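Callent Teleoperation Station: Operator Manual
Section 3. Recording a Demonstration: Server Assembly
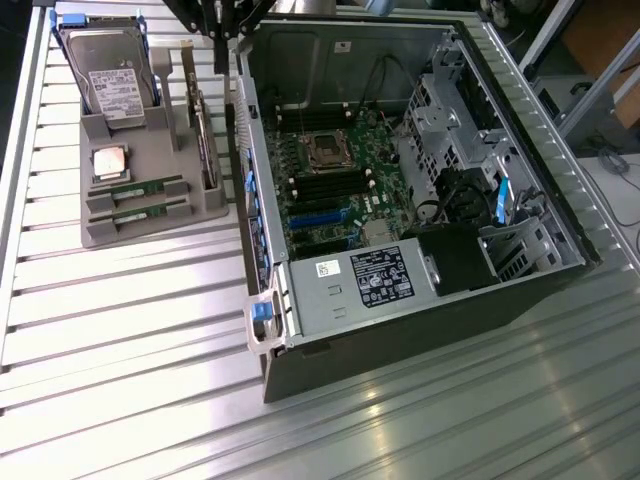
Before the first recording of a shift, the operator shall confirm that the parts tray is complete and that the chassis lies on its side with the interior facing up. The tray holds the hard drive in its carrier, the processor, the memory modules and the expansion card.

3.1 Procedure

1. Log in at the leader console and select the task "Server Assembly."
2. Move the arm to the start pose. The gripper must hang clear of both the tray and the chassis.
3. Set the speed limit to 25 percent.
4. Press the foot switch once. The console displays RECORDING.
5. Pick up one part from the tray and place it in the chassis. Keep the motion steady and do not pause above the part.
6. Return to the start pose and press the foot switch again.
7. Mark the demonstration as Accepted or Rejected.
8. Repeat steps 4 to 7 for each remaining part.

Note: A session closes automatically after 88 demonstrations. Save the session before logging in again.

Note: Rejected demonstrations remain in the archive. They are not used for training.

CAUTION: Do not reach into the work area while the console displays RECORDING. Press the stop button first.

CAUTION: Do not close the gripper on the contacts of a memory module or on the underside of the processor.

Questions about this section should be addressed to Ingeborg Grube, Operator Training.

Revised 2nd June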